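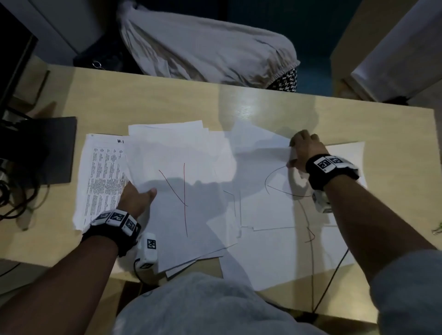 Dec 11, 2021

Paper again. Etov wants the arms to be able to sort a messy desk by spring, so I put the wristbands on after breakfast and moved sheets around until lunch. Lift a corner, slide, put down, flatten with the left. 29 takes, and I'd keep maybe half.

I still don't buy it. The Flendby people say the hands are all it needs, that if it gets enough wrists and fingertips it will work out the rest. But when I pick up the top page I'm feeling for whether I've got one sheet or two, and no marker on my wrist knows that. In October we gave it 427 demos of page lifting and it went after the stack like it was wiping a counter. Their answer was more demos. Their answer is always more demos.

The cable on the right one bugs me too. I caught myself lifting my arm in a funny way to keep it off the paper, so now the robot gets to learn that as well. Wrote it in the log. Doubt anyone at Solville reads the log.

Tried driving the arm by remote for the last hour. Worse. Slow, no feel at all, and I tore a page.

They want 790 by the end of the month. Paper clips next, apparently. My left wrist itches where the band sits. Need to call about the car.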